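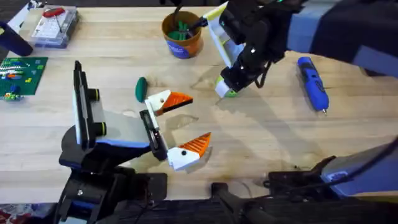 The table in Bulilville, both arms, tools as usual.

September 19, 2023

I wanted to write already last month about the grasp planner, but each time I sat down I changed something in the code and the text became old. So now I write it as it is today.

Our small stack is called Harkiser. It has three parts: a perception node which gives masks and poses, a planner which proposes grasps and gives them scores, and a controller which follows the chosen grasp at 200 Hz. The planner was always the part I liked least. It came from an older project, Gonetti, where all objects were boxes, and one can still feel the boxes in it. For every object it fitted a box, took the center of the box, and closed the fingers there. For a screwdriver lying on a table this is acceptable. For many other things it is a bad idea. 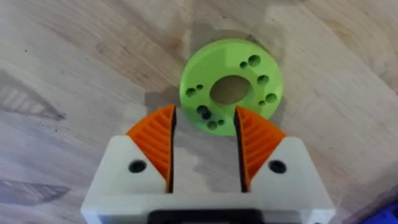 The first thing I changed was how a grasp candidate is made. The old planner began with the center of the object and moved outward until the fingers fitted. The new one begins with the contour of the mask and looks for two points whose normals are nearly opposite. It also reads the inner contours, and this is where I lost most of my time. A green disk like this one has a large hole in the middle and smaller holes in a ring around it, so the center of the object is a place where there is only table. The old code was very confident about that place. The new code treats the big hole as a real edge, so it can also propose to put one finger inside and one outside, across the ring. The small holes I filter out by area before the search, otherwise they produce a crowd of candidates that no finger can enter.

The filter is one number in a config file and I am not proud of it. It should depend on the width of the fingertip, and the fingertip is already in the robot model, so the planner could compute it alone. I have a branch for this. The branch does not pass the tests yet.

Then the scoring. Before, the score was a sum of 5 terms and I could not explain two of them. Now there are 4: the angle between the normals, distance to the center of mass, free space for the open fingers, and how far the wrist must turn. For one object we get some 600 candidates before pruning. I first check the cheap terms and send only the best ones to the collision check, which is slow.

Collision checking with two arms is still the weak point. When one arm waits above the table, the planner for the other arm sees it as a fixed obstacle, even if it will leave in the next second. The result is safe but a bit stupid — the second arm often takes a long way around, or it refuses and waits. I tried to give the planner the future trajectory of the other arm, and it worked in simulation, but the clocks of the two controllers were not well synchronized and I did not trust it on the real table. I went back to the simple version.

One more thing, for people who use Rudd for viewing their logs as I do: please write the rejected candidates into the log also, with the reason for rejection as a short string. I added it late, and after this I found in one afternoon a sign error in the wrist term which was there from the beginning.

In November I want to move the mask filter into the planner properly and throw away the last box code. If you have a good method for synchronizing two controllers without special hardware, please write to me in the comments.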